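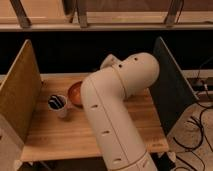
Repair instructions should be published by torque value, and most still are not. The manual for my Dullo kitchen mixer runs to 117 pages in 10 languages and tells the owner to tighten the housing screws "firmly." Firmly is a feeling. A threaded plastic boss strips at a specific load, and the manufacturer measured that load before the part went into production.

The usual objection is that owners have no torque driver. Murkis sells a usable one for 40 dollars, and the repair room in Grerelthorpe lends them out on Sunday afternoons. Tools follow specifications. Bicycle parts have carried printed limits for years - 5 Nm on a stem bolt, cast right into the metal - and home mechanics learned to read them.

Tomić prints three values inside the lid of its coffee grinder, next to the screws they apply to. The cost is some ink and a line in the drawing. I would accept a smaller manual in exchange for that line.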